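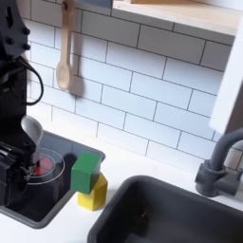

## Kalkrand im dunkelgrauen Spülbecken

**Grekine**

Unsere Spüle hat zwei dunkelgraue Becken in weißer Arbeitsplatte, ein kleines und ein großes. Im kleinen bleibt nach dem Trocknen ein heller Rand, vor allem dort, wo Becher und Löffel abgestellt werden. Wasserhärte laut Versorger: 16 °dH. Material vermutlich Granitverbund, Unterlagen habe ich keine. Essigreiniger ja oder nein? Die Fugen der Fliesen dahinter sind dunkelgrau und sollen so bleiben.

**Virkutine**

Zitronensäure, 2 Esslöffel auf einen Liter kaltes Wasser. Heiß ansetzen ist falsch, dann fällt Calciumcitrat aus und der Belag wird schlimmer. Zehn Minuten einwirken lassen, mit weichem Schwamm abnehmen, gründlich nachspülen. Zementfugen vorher nässen und Spritzer sofort abwischen. Vorab an verdeckter Stelle testen. Scheuermilch weglassen, die polierten Stellen sieht man auf Dunkelgrau dauerhaft.

**Ekpo**

Schmutzradierer, Körnung 3.000 oder so. Bei mir ging es damit weg, allerdings ist mein Becken weiß.

**Virkutine**

Bei einem dunklen Becken würde ich davon abraten. Der Radierer ist ein Schleifmittel.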